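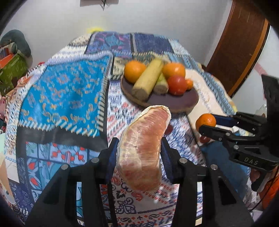 Photo: Rattana Saengthong

How to peel and segment a pomelo

A pomelo looks like hard work, and the first one you do will probably take a while. The rind is thick, the pith under it is thicker still, and the skin around each segment is too tough and bitter to enjoy. Once you know where to cut and where to pull, though, it is a simple job that needs one small knife and a clear bit of worktop.

The method below is the one I learned from Ekkachai Kaewkla, who ran the fruit counter at Chaiyaporn when I worked there. It keeps the flesh in large pieces, so you can serve it as it is or break it up for a salad.

Choosing the fruit

Pick up several pomelos of the same size and buy the heaviest. A light one has a lot of pith or has started to dry out inside. The skin should give very slightly when you press it with your thumb, but it should not feel spongy.

Colour is not much of a guide. Some kinds stay green when ripe and others turn yellow, and you can't tell from the outside whether the flesh will be pale or pink. Small marks on the skin do no harm. Avoid any fruit with a soft brown patch near the stem.

If the pomelo is very fresh, leave it on the side for a few days before you cut it. The skin will wrinkle a little and the flesh will taste sweeter.

What you need

A small sharp knife
A chopping board
A bowl for the flesh
A second bowl or a bag for the peel and pith
Kitchen scissors (optional)

Step 1: Take off the top

Wash the fruit and dry it, or it will slide about on the board. Cut a slice from the stem end. On most pomelos you will need to go down 2 cm or so before you are near the flesh. Stop when you see the white pith start to thin out. If you cut into the flesh by mistake, it doesn't matter much, but you will lose some juice.

Step 2: Score the sides

Stand the fruit on its base. Run the tip of the knife from the cut top down to the bottom, going through the rind and into the pith. Turn the fruit and do the same again until you have six or eight lines. Keep the cuts shallow at first. You can always go over a line a second time.

Step 3: Pull away the rind

Push your thumb into the top of one section, between the pith and the fruit, and pull outwards and down. The rind should come away in one thick piece. Work round until all the sections are off. On a firm, fresh fruit this takes some strength, and the handle of a spoon pushed in behind the pith will help.

Pick off the loose white pith that is left. There is no need to be too careful here — the segment skins are coming off later in any case.

Step 4: Split the fruit

Find the small hollow at the top of the core. Put both thumbs in and pull the fruit into two halves. Then pull each half apart, one segment at a time. If two segments stick together, slide the knife between them close to the core and try again.

Step 5: Skin the segments

Each segment has a thick edge along the inside of its curve, where it met the core. Cut this edge off with scissors, or slit it with the knife. Open the skin from the slit and peel it back on both sides. Flick out any seeds as you go.

Hold the segment at its outer edge and ease the flesh out. With a good fruit it comes away whole. If it breaks, put the pieces in the bowl and carry on. Pomelo flesh is drier than orange or grapefruit, so broken pieces still hold their shape.

Smaller citrus fruit

Mandarins don't need any of this. Start at the stem end, peel with your fingers, and eat the segments with the skin on. If you want them for a mixed fruit plate, do them last, as they dry out faster once they are apart.

Storing

A whole pomelo keeps for two weeks or more in a cool room. Peeled segments with their skins on keep for three or four days in the fridge in a lidded box. Once skinned, use them within two days. I don't freeze the flesh, as it goes watery when it thaws.

Using it

For a quick salad, break 309 g of flesh into rough chunks and add 40 g of roasted peanuts, a handful of mint, a sliced shallot and a chopped red chilli. Dress it with lime juice, fish sauce and a little sugar. Add the dressing just before you eat, or the bowl will fill with liquid.

A note on medicines

Pomelo is closely related to grapefruit and can affect some medicines in the same way. If you have been told to avoid grapefruit, check with your pharmacist before you eat pomelo.

Page last updated March 2019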